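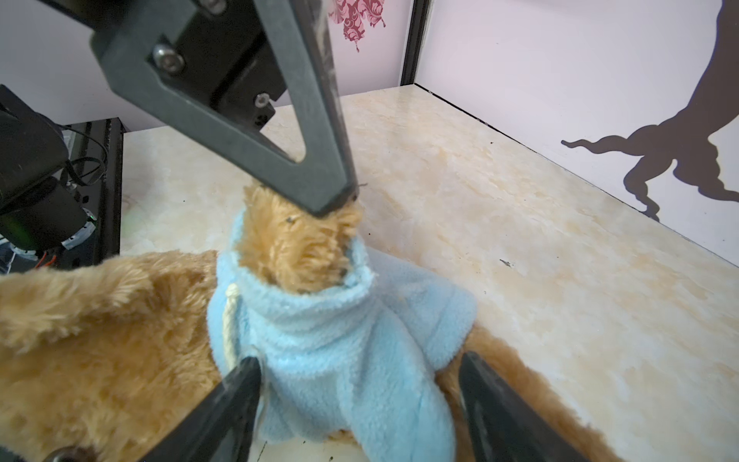 Will the finishing bench still need people once the arms are running?
The plan puts two people on each shift at the bench, down from five. Management says the other three move to other work in the building. The staff side has not seen that in writing.

Golestani Soft Toys, Flelavbridge site
Joint meeting on automation in dressing and packing
Minutes, 26th March

Present: Usha Rao (chair, operations), Houshang Pakzad (engineering), Setareh Kazemi (personnel), Ehsan Rezaei (staff representative, finishing), Mehrangiz Rahimi (staff representative, packing; also took the minutes)

1. Minutes of the last meeting
Agreed with one correction. Under item 4 it said finishing staff "welcomed" the trial. Ehsan said he had told the meeting that staff had been informed of the trial. Changed to "were informed of."

2. Matters arising
The mat at the packing end has been replaced. The question of who pays for time spent in training after shift is still open. Setareh to answer. This has been carried forward twice already and Mehrangiz asked for that to be recorded.

3. Report on the Ukar arms
Houshang reported. In the last full week of the trial the arms were given 292 dressed bears to pick up and place in trays. He called the week "encouraging." Ehsan asked how many of those a person had to straighten, turn or redo afterward. Houshang said that was not logged. Ehsan said he didn't see how anyone could call a week encouraging without that number, and that he had personally spent a good part of two shifts pulling hoods straight.

Houshang said soft goods are hard for any gripper. Fur and fleece give when you press on them, and a cord or a collar is never in the same place twice. He expects fewer problems once the arms have been given more to practice on. Usha asked when. Houshang said October at the latest. Mehrangiz asked whether October was the supplier's date or his. It is the supplier's.

There was some talk about marks on the plush. Setareh had heard that customers would not notice a flat patch on the head. Mehrangiz said packing gets the complaints and customers do notice. Houshang thinks the fur brushes back up. Ehsan asked who would be doing the brushing. No answer at this meeting.

ACTION: Houshang to log every piece a person touches after the arm, with the reason, starting next shift.

4. What the job is now
Ehsan read out notes from the finishing staff. In short:
The work used to be dressing and checking. Now a lot of it is standing by, clearing jams and putting toys back where the arm can reach them. People find this more tiring, and it is dull.
Pace is set by the arm. When it stops, staff are asked to catch up by hand, and when it starts again they are asked to step back. The target of 80 an hour for the bench has not been changed for either case.
Two people with long service said they are being asked to show the arm how to do the job and would like to know what they get for it.

Usha said she took the point about the target and would look at it. Ehsan asked for it to be suspended while the trial is on. Usha would not agree to that today. She did agree that no one will be spoken to about output on a trial bench.

Setareh said the new role would be called "cell attendant" and would be a step up. Asked what grade, she said the same grade. Ehsan said then it is a new name. Setareh said there would be training. See item 2.

5. Moves to other work
The paper from personnel lists places in the Clakow warehouse for staff who leave the bench. Mehrangiz pointed out that Clakow is 32 miles away and the paper was described last time as offering moves "within the building." Setareh said the wording had been loose and both sites were being looked at. Three people on the late shift do not drive. Usha said no one would be made to go to Clakow. Staff side asked for that sentence in a letter, signed.

ACTION: Setareh to send the letter before the next meeting, and to correct the paper.

6. Stopping the arm
Ehsan asked whether any person at the bench may stop the arm or only the lead. Houshang said any person. Several staff had been told otherwise. Usha will put up a notice, and the lead on each shift will say it out loud at the start.

7. Any other business
Mehrangiz asked whether the decision to buy had already been made. Usha said it had not. Mehrangiz asked why floor space for four more cells was on the new layout drawing. Usha said drawings are done early and it did not mean anything had been ordered. Staff side noted the answer and did not accept it.

The fan over bench two is still noisy.

Next meeting: date to be set by Usha once the log from item 3 has two full weeks in it. Staff side asked that the log be sent out with the agenda and not handed over on the day. Agreed.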